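A Morning at the Clellby Fruit Packing House
Open day notes, August

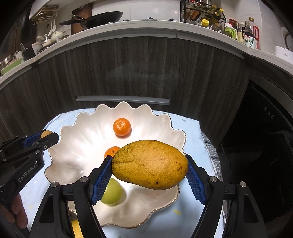

The packing house at Clellby opens to visitors one morning a year, and this was my second try at getting in. The first time I showed up late and the tour was full. This year I was at the gate at 7:30 and there were already cars parked along the ditch on both sides of the road.

You sign in at a folding table and get a hairnet and a paper map. Groups are limited to 45 people. Ours was led by Laiba Chaudhry, who runs the receiving dock. She speaks loudly enough to be heard over the fans, and I was glad of it once we got inside.

The tour starts at the dock. Fruit comes in from growers in plastic field bins, and each load gets a paper tag with the block and the time of picking. Chaudhry cut open two mangoes from the same bin to show the color near the seed. One was pale and one was a deeper yellow. Both had looked the same to me from the outside. She said skin color is a poor guide with most varieties and that the shoulders near the stem tell you more. Full shoulders usually mean the fruit was mature when picked. Flat ones often mean it was taken early and may never taste like much.

After the dock comes the wash line. The fruit goes through a hot water bath and then a cooling tank. We watched from a walkway with a rail, and the air up there was damp and smelled a little like cut grass. A man behind me asked about sap burn, the dark streaking you get when stem sap runs down the skin. Chaudhry said it is mostly a cosmetic problem and that the fruit underneath is normally fine. Streaked fruit still gets moved to a lower grade, and a good share of it goes to juice.

Grading was the part I had come for. Irfan Cheema has worked the tables for years and let a few of us try it. He gave us a tray of mixed fruit and a card with the grades on it, and I put 4 of mine in the wrong place. I was too hard on small specks and too easy on soft spots. He told us to press near the stem with the whole thumb and not the tip, which bruises.

The cold rooms were closed for repairs, so we only saw the doors. There is a sign on the wall that says the largest one holds 2,225 cartons.

The tasting was in the break room. Young-sook Sung had set out plates with numbers instead of names so people would not pick favorites ahead of time. I liked plate two best. It turned out to be the one I never buy at the store. She also passed around some green mango with salt and chili, and that went fast.

A few practical notes. Wear closed shoes, as they will turn you away in sandals. The parking lot fills up by 8:00. The tour takes up to 100 minutes with the tasting, and there are no restrooms once you pass the dock. The farm stand by the exit takes cash only and sells seconds by the bag. I bought one bag and kept it out on the kitchen counter. The firm ones should go in the refrigerator only after they soften, according to the sheet they hand out at the gate.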